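Foro Kaijage > Taller y local > Suelos y marcaje
Tema: Cinta azul para cuadricular el suelo, ¿aguanta?

halldora_h
10 Sep 2023
Buenas. Estoy montando una zona de trabajo en el local y quiero dividir el suelo en cuadrículas con cinta azul, para que cada cosa tenga su sitio y se vea enseguida cuando algo está fuera de lugar. El suelo es liso, gris tirando a marrón, sin juntas. En agosto hice una prueba con cinta de carrocero Maltirell y en la esquina por donde más se pasa se me levantó a los pocos días. ¿Merece la pena ir a una cinta de marcaje de verdad o pinto directamente?
Halldóra Hafþórsson

tornillo_flojo
Pinta. La cinta en el suelo es pan para hoy. En cuanto arrastras algo con patas se engancha el borde, y a partir de ahí va cogiendo polvo por debajo y no hay quien la vuelva a pegar.

marisa.almacen
No estoy de acuerdo. Si todavía no tienes clara la distribución, pintar es precipitarse. Yo cambié las líneas 2 veces el primer año y me alegré de no haber pintado. Eso sí, la de carrocero no sirve para suelo. Busca una de vinilo, que también la hay en azul.

Cómo lo hago yo: aspirar, fregar con desengrasante, dejar secar toda la noche y pegar sin estirar. Lo de no estirar es importante. Si la tensas al ponerla, luego encoge y se levanta por las puntas.

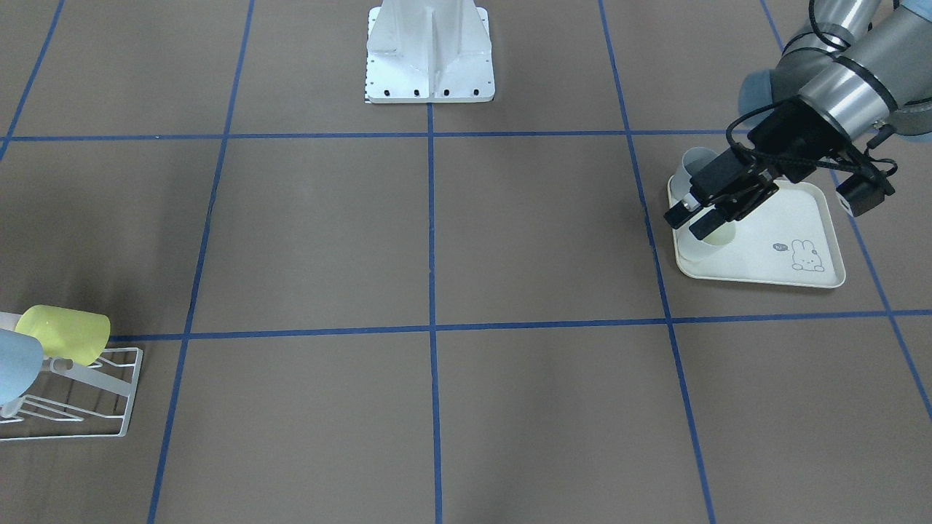
Para que salga recto, marca primero con tiralíneas las dos rayas más largas, una en cada sentido, y comprueba la escuadra en el cruce antes de seguir. Lo demás se mide desde ahí. No te fíes de las paredes, en mi local ninguna está a 90 grados.

halldora_h
Gracias. Lo del tiralíneas no lo había pensado, yo iba midiendo desde la pared y así me salió. ¿Los cruces los haces montando una cinta sobre otra o cortando?

marisa.almacen
Montando. Cortar queda más limpio pero son más puntas sueltas.

rubenco
Yo corto. Montada hace un resalte y la mopa tropieza siempre ahí. Con un cúter nuevo y una regla metálica no se levanta nada, llevo así más de 2 años. Cuidado con apretar, que si el suelo es blando dejas la marca para siempre.

tornillo_flojo
Más de dos años con cinta y sin levantarse, en un sitio donde no entra nadie, supongo.

rubenco
Entra gente todos los días. Con zapato de calle y carros de mano. Transpaleta no, eso te lo concedo.

p_quintela
Depende de qué vayas a mover. Si son cosas que se quedan quietas, la cinta sobra y basta. Si hay ruedas pequeñas y duras girando encima, no aguanta ninguna, ni la cara. Para esos pasos yo usé la pintura Giltitine de suelos y el resto lo dejé con cinta.

Otra cosa, Halldóra: piensa el tamaño de las casillas antes de comprar. Yo las hice demasiado pequeñas y acabaron con cosas pisando la raya por todas partes, y para eso no hace falta cuadrícula. Mejor pocas y grandes.

halldora_h
Ruedas no habrá, como mucho una mesa auxiliar que se mueve de vez en cuando. Las casillas las quería grandes, sí. ¿Y para quitar el pegamento de la prueba? Me quedó un cerco pegajoso.

marisa.almacen
Alcohol y rasqueta de plástico. Si no sale, el limpiador cítrico de Maltement, dejándolo 2 minutos. Luego friega bien con agua y jabón – si queda aceite, la cinta nueva no agarra.

tornillo_flojo
Con el cítrico, prueba antes en un rincón. A mí me dejó el suelo mate.

marisa.almacen
En eso sí te doy la razón.

halldora_h
Pues voy con vinilo y cruces cortados. Pido un rollo, hago primero la esquina que se levantó y os cuento cómo va.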